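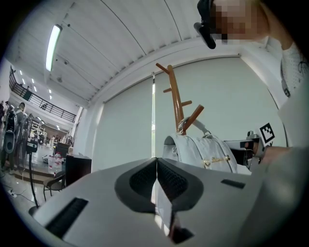
Which finger pads should you start with if you're picking up soft stuff like bags and straps?

Start with the perforated ones. They have more give than the solid pads we used before, and they don't need nearly as much squeeze to hang on to something that bends.

Okay, so that's the short version, and if you only read this newsletter over coffee you can stop there. For everybody else, I've spent most of November swapping pads on the hand-held grippers and I have opinions!

We had two kinds to compare. The Vidcombe pads are the perforated, textured ones, and the Pritberg pads are smooth with a slight curve (they look gorgeous and they feel like the back of a spoon). I wanted to like the Pritbergs, I really did, because they wipe clean in a second and the Vidcombes collect lint like a sweater. But give a Pritberg a thin strap and it slides right out unless you squeeze hard, and my forearm was done by lunch.

The coat rack jobs were the real test. A white quilted handbag on a wooden peg sounds easy until you try it with a gripper in your fist. You have to get the strap up and over the peg, the peg is angled, and the metal fittings on the strap like to snag right when you think you're clear. I went at it 84 times with each set of pads. The Vidcombes dropped the bag 5 times. I stopped writing down the Pritberg drops after the first page of my notebook, so I can't give you a fair number there, sorry.

What surprised me more was the camera view. From down on the gripper you look up past the pads at whatever you're grabbing, and a big bag fills up the middle pretty quickly. Elfriede Pfeiffer talked me into coming at the peg from lower down and a bit slower, and my clips got a lot easier to follow. We now have 2,098 clips on the drive with both sets of pads mixed together, and I'm the lucky one who gets to sort them.

A few small things for anyone setting up at home or in the shop:

Check the marker on top of the gripper before you start. Mine had a corner peeling up and the tracking got jumpy until I pressed it flat.

Two people with grippers at one coat rack is a squeeze. Agree on who goes first.

Put a spare set of pads in your pocket. The screws are tiny and I've now lost two of them to the floor.

Next month I'm trying the Urquijo controller, which is supposed to smooth out the squeeze at the very end of the grab. Elfriede has already had it for a week and won't give it back.

Questions about pads? Reply to this email | © Stolen Workshop Newsletter | Back to top

Comments

marty_k: Do the perforated pads hold up on zippers? Mine chewed through a pair pretty fast.

Deb: Lint roller! Works great on the Vidcombes.

oldsolder: I'd still take the smooth ones for boxes. Straps, sure, you win.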